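The slow business of breakfast

Kulsoom Pirzada moved to Ilulcombe in May, with two suitcases and her grandmother's recipe for parathas, and by the end of her first week she had fed most of the lane.
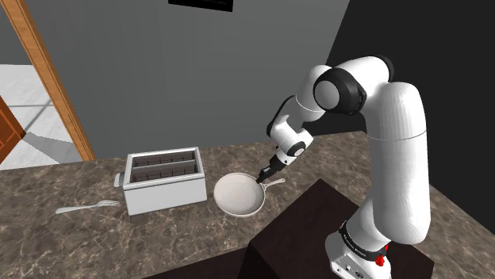

2 min read

I went to see her on a grey morning when the village was barely awake, and I'll admit I had driven past the turning twice. She had the dough resting already under a damp cloth - it likes an hour, she told me, though it will forgive you if you give it less. We drank our tea, talked about her sister's wedding at rather more length than I had planned, and forgot entirely what time it was.

Her flour is the coarse sort from Sastach, the mill up the valley, and she uses 380 grams of it with 200 of warm water, a pinch of salt and whatever butter is to hand.
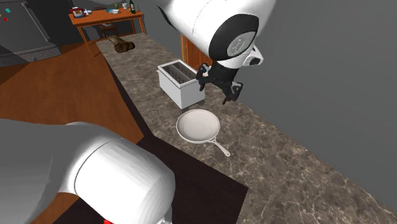

The folding is the part she won't be hurried through. Each round is rolled, buttered, pleated like a paper fan and coiled up again, and while she does it she tells you about the bakery below her childhood flat, where the radio was always on and the owner gave the broken ones to children. I could have listened all day, and very nearly did!
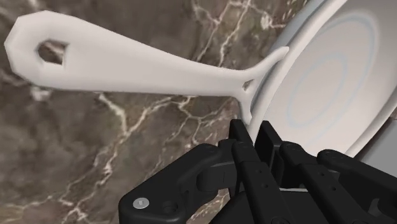
Parathas want a steady heat and a cook who stays put. Kulsoom learned on her grandmother's iron griddle, which now lives with a cousin, and she isn't at all grand about what replaces it. Any decent frying pan will do, she says, and she's fond of the kind with a hole near the end of the handle, so it can go up on a hook by the cooker and be the first thing you reach for. Then a little more butter, a gentle press at the edges, and a plate kept warm for whoever knocks next.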